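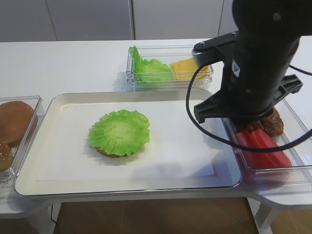

Sandwich line: tray with lined base, lettuce and cheese to the rear, buns at left.

Lists > Food Service Operations > Assembly and Holding
July
Posted by Bushra Ansari

Previous | Next | Thread | Reply to list

To all kitchen leads, Hulville site:

Following the review of the burger station, the layout below will apply to lunch service beginning in July. Leads are asked to post a copy at each station.

1. Assembly takes place on the white rimmed tray, lined with a fresh sheet of paper. The order of build is bottom bun, lettuce, patty, cheese, tomato, top bun.
2. Lettuce and cheese share one clear container behind the tray. Buns are kept in their own container at the left.
3. Patties and tomato slices share the container at the right, with patties to the rear and tomato to the front. Both are to be stood in an overlapping row so that a single piece can be lifted without disturbing the next.
4. Containers are to be exchanged, not topped up, when the tray paper is changed. The Gevex containers with the ribbed floor remain the approved type for patties.

The Moriarty building serves 300 lunches per day in this period, and the station must be reset within 2 minutes between groups. Questions concerning item 3 should be sent to the list so that all leads may see the answer.
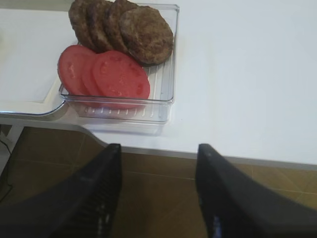 Senan Cronin wrote in reply:

> 3. Patties and tomato slices share the container at the right,
> with patties to the rear and tomato to the front.

I request that this item be reconsidered. Tomato releases liquid during a long service, and cooked patties held beside it will take it up along the lower edge. The patties are also served warm, and the tomato should be kept cold. Two separate containers would resolve both points. The Zudetti half-size fits the space at the right of the tray, and we have 28 of them in dry storage.

I have no objection to items 1, 2 and 4. Please confirm whether the station card may be held until item 3 is settled.

Senan Cronin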